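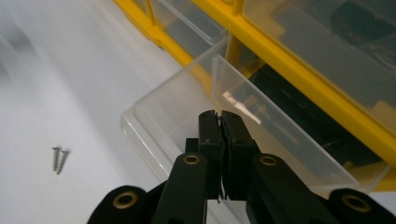 A hand-held gripper at an open drawer of a parts organizer, with two screws lying to the left.

Chores and Machines: Frequently Asked Questions

Can a robot put my screws away yet?
Sometimes. If the screws are all the same kind, the drawer is already open and the organizer stays where it is, a robot arm can be taught to do it. If the screws are mixed, or there is a closed drawer to find and pull first, the results get much worse. We would not leave one alone with a bench full of hardware.

Why are small parts so hard?
A screw lying flat gives the fingers very little to hold. The fingers have to come down almost to the surface and close on something thinner than a pencil. Two screws lying side by side are harder than one, as it is easy to pick up both or push one away. Shiny metal and clear plastic also give cameras trouble. A clear drawer shows glare in one spot and whatever is behind it in another, and the software has to work out where the rim is.

What is a hand-held gripper for?
It lets a person do the job with the same kind of fingers a robot would use. The camera on the tool records what the fingers do, and those recordings are used to teach the robot. At Fevik we do most of our teaching this way. A new person can start collecting on their first morning.

How many recordings does one chore take?
Our rule is 200 good ones before we try anything on an arm. Picking up a single screw and dropping it in an open drawer needed more than that. Folding a dish towel in half needed fewer.

How well does it work right now?
In our last round in November, the arm was given 29 tries at moving one screw into an open drawer. It finished 13 of them. Most of the misses happened at the pickup. Once a screw was in the fingers it usually got to the drawer.

Is that good enough for a shop?
No. Godfrey Ondieki runs the bench at our Sketstead workshop and he still sorts by hand. He says he would take a slow machine over a fast one if it never mixed sizes.

What chores can machines do well today?
Vacuuming a floor with not much on it. Mowing a plain lawn. On the shop floor, moving the same part between the same two places all day, counting identical parts, and driving screws into a fixed jig. These jobs have little variation in them.

What about laundry, dishes and tidying up?
Parts of them. Machines wash and dry, but a person loads and unloads. There are arms that can fold a shirt or move a cup to a rack, slowly, in a room they know. Clearing a kitchen counter in a house they have never seen is still a research problem.

Can I practice with the gripper at home?
Yes, if you are signed up as a collector. Use a plain surface and good, even light. Put out only the parts you need. Press the fingers fully closed once before you start, and check that they meet along their whole length. Keep each recording to one task. If you drop a screw, pick it up and go on. We keep those recordings too.

Does it have to be your organizer?
Any organizer with drawers that pull out is fine. We like to get different colors and sizes.

Who do I ask about signing up?
Tumaini Rugemalira handles new collectors. Tell her which chores you can record and how much bench or counter space you have. She answers in the order messages come in, so a reply can take 2 weeks.

Will you sell a robot that does this?
There are no plans for that at the moment.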